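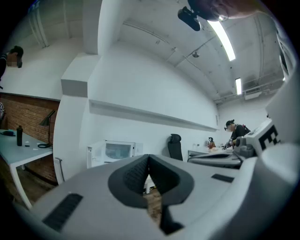

Zunora Opens Floor Finish Testing Service in Denmont

DENMONT, August. Zunora, a supplier of maintenance coatings for hardwood floors, has opened a testing service for contractors and facility managers at its Denmont site. The service measures slip resistance, gloss and abrasion loss on finished wood samples and issues a written report for each set submitted. Orders are being accepted now.

The service was set up to answer a common question in floor renovation: whether an existing finish can be recoated or has to be sanded back to bare wood. Until now the company handled these requests informally through its technical desk, and results were given by phone or email with no fixed format. Under the new arrangement every sample set follows the same written procedure and the customer receives the raw readings along with the averages.

Each set consists of 7 sample boards cut from the same batch and coated at the same film thickness. Boards are conditioned at constant temperature and humidity before testing. One board is kept untreated after coating as a reference. The remaining boards go through abrasion at 1000 cycles, after which mass loss, gloss change and slip resistance are recorded. Boards showing bare wood before the final cycle are reported as worn through, with the cycle count at which this was first noted.

Adhesion is checked separately by cross-cut and tape pull. Customers planning a recoat may ask for the adhesion check to be run on a section of old flooring, provided it can be shipped flat and is free of wax. Waxed sections will be returned untested, and shipping both ways is charged to the customer.

During the trial period the laboratory processed 472 boards, most of them oak and maple with waterborne polyurethane finishes. Oil finishes were also tested. Hardwax oils gave wider scatter in the gloss readings than the film-forming finishes, and for these products the report now lists the spread between boards next to the average. Zunora does not publish results by manufacturer. Reports belong to the customer who ordered them.

Two distributors will collect samples on behalf of their own customers. Flultham will take in boards at its trade counters and forward them to Denmont weekly. Skála, which supplies gymnasium and dance floor contractors, will offer the test as an option on its site survey form. Terms are the same through either distributor as for boards sent direct.

The standard report is 44 pages long, including the calibration records for the instruments used. A short version without these records is available on request at the same price. Both versions state the finish name and batch, the coating dates given by the customer, the wood species and the conditioning time.

The test results apply to the boards submitted. They do not replace an inspection of the installed floor and do not cover subfloor moisture, fastening or joint movement.

Order forms, board dimensions and packing instructions can be requested from the Zunora technical desk in Denmont. Samples must arrive by 3 p.m. to be logged the same day.

About Zunora

Zunora produces sealers, finishes and cleaners for hardwood floors in homes, schools and sports halls. The company is based in Denmont and sells through flooring distributors and its own trade desk.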